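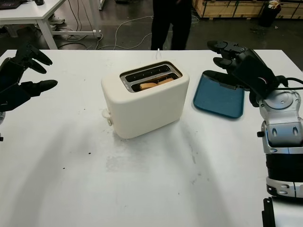

Session 2: The Toaster Bench

Wustberg Shared Workshop, evening course in two-armed robots. Bring this sheet on Tuesday, along with your notes on joint limits.

In the first session you moved one arm at a time with nothing on the table. In this one both arms work around a household appliance. The toaster stays left of the tray for the whole session. The left hand is responsible for the lever end, the right hand for the bread and the tray. Keep to that division until your program runs from start to finish. You can try other arrangements later in the course.

Parts on the table

Toaster, two slots, lever on the left end. Rated at 900 watts.
Tray, teal, with a low raised rim.
Sliced bread, plain white. Cut slices down if they bind in the slot.

The arm controllers run Ledon, the same motion software you used last time. Poses are recorded and edited in Aguiar on the bench laptop. If you have your own laptop, install Aguiar at home, as the workshop connection is slow.

Setting up

1. Put the toaster on the table with its long side toward the robot. It does not need to be perfectly square, but it must not move once you start recording. A turn of a few degrees will put the fingers on the rim of the slot panel.

2. Run the power cord off the back edge of the table. Check that neither arm can catch it with an elbow. The cables on the back of the hands need slack as well, so turn each wrist through its full range by hand before you enable the motors.

3. Lay the tray to the right of the toaster. An angle is fine, and most groups find that a slight one suits the wrist better than a straight tray does.

4. Leave the toaster unplugged for all of steps 5 to 8.

5. Record the rest pose. Both hands should be above the table with the fingers open and clear of the toaster. Save it as REST.

6. Record the approach poses for the right hand. You need one above the tray, one above each slot, and one between them that is high enough to clear the toaster with a slice in the fingers. Students often skip the one in between and then wonder why the slice hits the side of the toaster.

7. Record the lever poses for the left hand. Come at the lever from above and push down with the fingertips. Do not try to close the hand around it. The lever is small and the fingers will slide off.

8. Play the whole sequence with no bread at quarter speed. The finished sequence in the sample program has 13 poses. Yours may have more.

9. Set the speed limit in Ledon to 200 millimeters per second for both arms. Plimorau, the add-on that watches motor current, should be set to stop on contact. Test it by pressing on the forearm with your open palm while the arm is moving at quarter speed.

10. Plug in the toaster. Put bread in by hand for the first run and have the robot work only the lever.

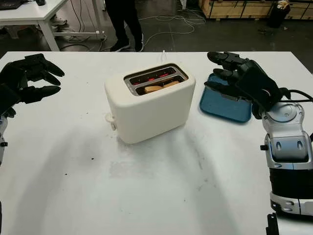 Running with heat

With the elements glowing, the fingers stay out of the slots. This is a rule for the course and it applies to your hands too. The finger covers are plastic and will soften against the grille long before the motor current changes enough for Plimorau to notice anything.

Write your program so that the right hand waits near the tray while the bread is toasting. The left hand can stay open beside the lever end, but back it off far enough that you can reach the plug. One person in each group stands by the plug and does nothing else. Swap after every run.

Use the low browning setting. Dark toast is brittle and leaves crumbs in the finger joints, and cleaning them takes most of a break.

Do not use a fixed delay as the only signal that the toast is ready. The first cycle from cold takes longer than the ones that follow. Have the program ask for a key press before the right hand moves toward the slots. In session three we replace the key press with a check from the head camera.

Taking bread out

The toast does not always come up to the same height. Sometimes a slice stands well clear of the rim, and sometimes there is barely enough to hold. Before you record a grasp pose, look at where the slice is and write down three things: which slot it is in, how far it protrudes, and whether it leans.

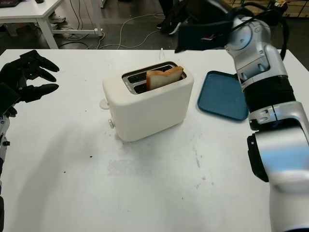
Fig. 3. A single slice standing partway out of the far slot. Tray empty, left hand open.

The far slot is the harder of the two. The hand has to reach over the near slot to get there, and the palm can touch the slot panel if the wrist is too flat. Raise the wrist first, then come down onto the slice. Close the fingers slowly and stop when the motor current rises. Lift straight up until the slice is out, and only then start the move toward the tray.

If the slice breaks, stop the program and return to REST. Unplug the toaster before clearing any pieces.

What to hand in

A saved Aguiar file with every pose named. Names such as pose7 will be sent back.
Your notes on slice position for at least five runs, including the failed ones.
One paragraph on what you would change in the layout of the table.

Clean-up

Unplug the toaster and let it cool before emptying the crumbs into the trash bin. Wipe the table with a damp cloth. Gray smudges left by the rubber on the fingertips come off with a little dish soap. Park both arms in REST and switch off the controllers before the laptop.

For next time, read the April notes on camera calibration, sections one and two.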